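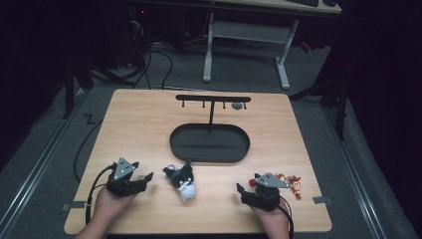 By Genji Mizuno
Opinion | March

Most arguments about standards for robot training data are about file formats. I would start with the table.

When a person records a task with hand-held grippers, such as putting keychains on a small hanging stand, the rules at most sites cover the hands: how to hold the grippers, how fast to move, when to stop. The setup gets a line or two. At Kemstead we went through 4,000 recordings last year and threw out 126. Very few were lost to clumsy work. In most, the table or the stand had shifted between sessions and the log did not say so.

Tape on the table edge is cheap and I am in favor of it. But tape only helps if a written rule says what lines up with it and who checks. The same goes for cables. A gripper cable over the front edge of a table can pull on the wrist, and a cable on the floor can catch a foot. Both belong on the checklist.

My proposal is short. Check the marks and the cables every 20 recordings, write down the result, and give the operator 15 minutes an hour away from the grippers — paid. Some managers will say this slows the work. It does, a little. I would still put it in the standard, and I would have the operators write the first draft.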